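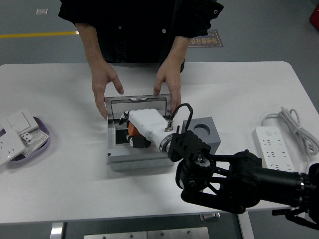 Segundo Ragnheiður Hallgrímsson, quem vem de um armazém habitua-se depressa às caixas, mas demora mais tempo a aceitar que, se a tampa não fecha bem, se volta ao início e se tira tudo outra vez. Foi assim que nos descreveu o trabalho de bancada quando lhe pedimos que lesse uma primeira versão do anúncio, e pediu que a frase ficasse logo no começo.

Operador/a de bancada: caixas com tampa e pequenos conjuntos
Tempo parcial, turno da tarde

A Hitent prepara caixas com tampa articulada para pequenos conjuntos de peças, que seguem depois para lojas e oficinas. Procuramos duas pessoas para a bancada de enchimento e verificação, nas instalações do Stedisgate. A entrada é em outubro.

O que se faz

O trabalho é feito à mesa, com as duas mãos, e quase sempre com a mesma família de caixas durante a tarde inteira. Cada encomenda chega à bancada com uma folha. A pessoa confere a referência da caixa, abre a tampa e vê se a dobradiça prende ou tem folga. Coloca as peças no compartimento pela ordem da folha, fecha, assina e passa ao lado. Caixas riscadas, com a tampa empenada ou com restos de embalagem lá dentro vão para a prateleira dos devolvidos, com uma etiqueta a dizer o defeito.

O catálogo tem 421 referências. Ninguém as sabe de cor e não pedimos que as decore. As mais pedidas são as da linha Fletex, de compartimento único, e as da linha Jaidee, com divisórias amovíveis. As da Jaidee dão mais trabalho, porque as divisórias saem do lugar durante o transporte e têm de ser repostas antes de encher.

Faz também parte da função:
Limpar o tampo no início e no fim do turno, com o pano e o produto que estão no armário.
Enrolar os cabos e as extensões que não estejam a ser usados.
Repor etiquetas, sacos pequenos e fita.
Anotar no caderno da bancada as falhas de material, com a referência completa.
Ajudar na contagem do fim do mês.

O que pedimos

Leitura corrente em português. As folhas são curtas, mas têm abreviaturas, e uma letra trocada manda a encomenda para outro cliente.
Boa visão ao perto, com ou sem óculos.
À-vontade com peças pequenas.
Pontualidade. O turno da manhã só sai quando o da tarde chega.
Autorização de trabalho válida em Portugal.

Não exigimos experiência nem escolaridade além da obrigatória. Quem já trabalhou em embalagem, costura, ourivesaria, farmácia ou montagem deve dizê-lo na candidatura. Aceitamos candidaturas de pessoas reformadas e de estudantes, desde que possam fazer o turno completo. A bancada pode ser usada de pé ou sentado e há bancos com altura regulável. Quem precisar de outra adaptação pode escrever-nos antes de se candidatar, que vemos o que se consegue arranjar.

Horário e condições

16 horas por semana, repartidas por quatro tardes, com entrada às duas. As tardes são combinadas no início de cada mês e podem ser trocadas entre colegas, desde que a troca fique escrita no mapa da entrada. Não há trabalho noturno.
Contrato a termo de seis meses, renovável. O período experimental é o previsto na lei.
Vencimento bruto mensal de 421 euros, por coincidência o número de referências do catálogo, mais subsídio de refeição e proporcionais de férias e Natal.
Bata ou camisa de trabalho a quem quiser. Pode usar-se roupa própria, de preferência com mangas que não passem muito do antebraço, porque as compridas arrastam as peças pequenas. Anéis grandes e pulseiras ficam no cacifo.
Pausa paga a meio da tarde. A copa tem micro-ondas e frigorífico. Não se come nem se bebe na bancada, nem água.

Como é a seleção

Lemos todas as candidaturas e respondemos também a quem não for chamado. Quem passar à fase seguinte vem fazer uma prova à bancada, que dura cerca de 90 minutos e é paga. Começa com uma explicação, seguem-se algumas caixas feitas em conjunto e depois um lote pequeno que a pessoa prepara sozinha. Olhamos para os erros e para o que se faz quando aparece um. A velocidade não conta na prova. No fim há uma conversa curta sobre o horário e as datas.

Para se candidatar

Entregue na receção do Stedisgate, ou envie pelo formulário da página da Hitent, um currículo de uma página e algumas linhas com a sua disponibilidade às tardes. Indique um contacto telefónico e a melhor hora para ligarmos. Não é preciso fotografia nem carta de apresentação. Os certificados só são pedidos na altura do contrato.

Escreva no assunto "Bancada, tarde". As candidaturas sem esta indicação vão parar à caixa geral e demoram mais a ser lidas.

Dúvidas sobre o trabalho em si podem ser dirigidas a Ragnheiður Hallgrímsson, também pelo formulário. As perguntas sobre contrato e vencimento seguem para os recursos humanos. Os dados de quem não for selecionado são apagados no fim do processo, salvo se a pessoa pedir para ficar em lista para as próximas vagas.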